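Kids' Corner > Machines > How Things Work

How Does a Robot Hold a Screwdriver?

12 shares | 4 comments

Pick up a pencil. You probably did it without thinking. Your fingers curled around it, your thumb pushed back, and your skin squashed a little to fit the shape. You also knew how hard to squeeze.

A robot has to manage the same job with much less to work with. Many robot hands have only two fingers and no thumb. Engineers call this kind of hand a gripper. The fingers are hard, and they move together and apart like the jaws of a pair of tongs.

Two fingers are enough for a lot of jobs. A box has flat sides, so two flat fingers can press on it and it stays put. A tool is harder. It may be round in one place and narrow in another, and most of the weight may be at one end.

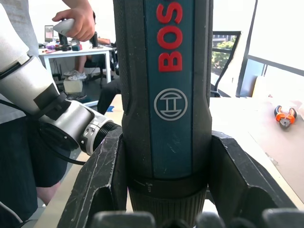 A Bosch power screwdriver between the two fingers of a gripper.

The people who test grippers at the Uvari workshop like to use real tools for this reason. A wooden block is easy to hold, and almost any gripper passes. A power screwdriver has bumps, grooves and smooth parts, so it shows up problems quickly.

What are they looking for? First, does the tool stay straight when the arm moves? Second, does it twist when something pushes on the tip? A screwdriver has to turn a screw, and the screw pushes back. If the fingers can't stop the tool from twisting, the screw stays where it is and the handle spins instead.

You can try this yourself. Hold a marker between the tips of two fingers and ask a friend to turn it. It turns easily. Now hold it in your whole fist. Your friend will have a much harder time.

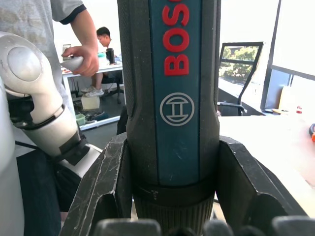 Finger shape is the part of a gripper that gets changed most often. Flat fingers touch a round handle along one thin line on each side, and the handle can roll. So designers cut a shape into the finger. A V-shaped notch like the one in the left finger gives a round object two places to rest on one side, and a matching notch on the other finger gives it two more. Four places to touch are better than two. Other designers glue on rubber pads, which grip well but wear out and have to be replaced.

At Uvari they compared two sets of fingers, one called Tutum and one called Cozma. Each set got the same tool and the same 62 tries. After every try, somebody wrote down one of three words: held, slipped or dropped. Using the same tool and the same number of tries matters a lot. If one set got the easy jobs and the other got the hard ones, you couldn't tell which was better.

The Tutum fingers slipped 9 times. The Cozma fingers slipped less but took longer to line up with the handle. So the answer to "Which one is best?" was "It depends on the job," and that happens often in testing.

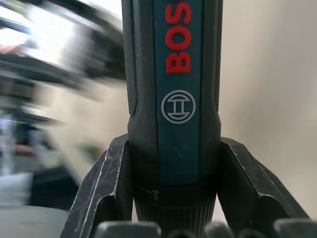

By Bianca Bălan | 2020-11-06

There is one more thing to compare, and that is how the robot is told what to do. One way is to write a program with every move in it. Another way is for a person to steer the robot by holding a controller in one hand. When the person's hand moves left, the robot's hand moves left too. This is called teleoperation. "Tele" comes from a Greek word meaning "far off."

Steering by hand sounds simple, but it takes practice. You can't feel the tool, so you have to use your eyes. A small camera near the gripper helps a lot. It looks along the fingers and shows whether the handle is sitting between them or leaning to one side — something that is hard to judge from across a table.

The camera has to be in the right spot. Too close, and the fingers are blurry. Too far back, and the arm blocks the view. Testers move it a little, try again, and write down what changed.

Words to know

Gripper: the part of a robot that holds things.
Wrist: the joint just behind the gripper.
Teleoperation: steering a machine from a distance.

Related
Why Do Robots Have Elbows?
Build a Paper Gripper With String and Straws
Flirnia, the Robot That Sorts Socks
What Is a Sensor?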